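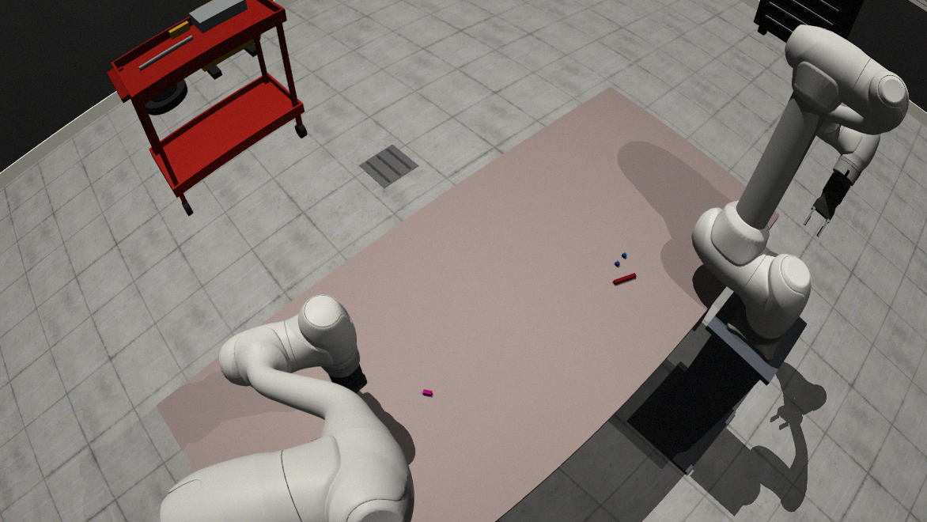 Junddale Two-Arm Tabletop Workcell (Simulation Package)

The Junddale Two-Arm Tabletop Workcell is a simulated work environment for teams that develop and test manipulation software. It is supplied by Brokton as a licensed download and runs on the customer's own computers. The package provides two robot arms at a shared table, a set of small colored blocks and bars, and a furnished workshop room with a tool cart, a drawer cabinet and a tiled floor.

The product is intended for university departments, training centers and industrial groups that need to try out a task many times before committing hardware to it. Customers who already operate a physical two-arm station may use the package alongside it. No physical equipment is included in the price.

What the license covers

Each license covers one site and up to 18 named users. The download contains the room, both arms, the Matubbar task library and the Cernska scoring module. The task library holds 53 tabletop tasks, among them sorting by color, handing a part from one arm to the other, and lifting a single block from a close group. A further set of 200 starting layouts is provided for repeat testing. Customers may write layouts of their own and share them within the licensed site.

Camera views

Every task can be recorded from a fixed room view and from a close view that looks along the gripper toward the table. The two views may be saved together or separately. Light and shadow are rendered in both, and the direction and strength of the light can be set for each run.

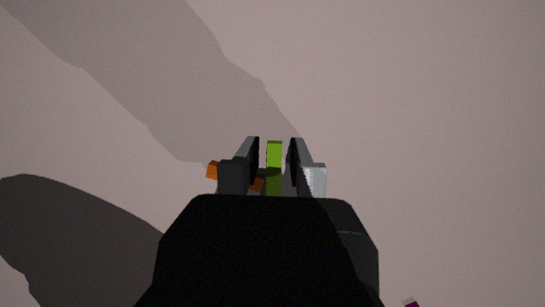

The close view is the one most customers use for training grasping policies. Parts that stand near one another are often partly hidden by a finger, and a block may lie half in shadow and half in full light. Software that relies on color alone will usually need adjustment under these conditions. The supplied layouts include a graded series for this purpose, beginning with single blocks in open space and ending with blocks of different colors placed side by side between the fingers.

Gripper settings

Opening width, closing speed and grip force are set in the task file. The values may differ between the two arms. Contact between the pads and a part is reported at every step, together with the position of each finger — this record is written whether or not the grasp is completed. A run may be paused at any step and continued from the same point.

Scoring and reports

The Cernska module scores each run on completion, time taken and unintended contact. Reports are written as plain tables and can be opened in any spreadsheet program. A customer may change the weight given to each measure, and the weights in use are printed at the head of every report.

Support and ordering

Technical support is included for the first year and may be renewed each March. Requests are received through the customer portal and are answered between 9:00 a.m. and 5:00 p.m. Updates to the task library are issued to all current license holders at no added charge.

Orders should quote part number 408 and state the number of users required. Questions on academic terms, site transfers and evaluation copies should be addressed to Carleen Bright, Licensing Office, Brokton. Evaluation copies contain the full room and both arms, with a reduced set of tasks.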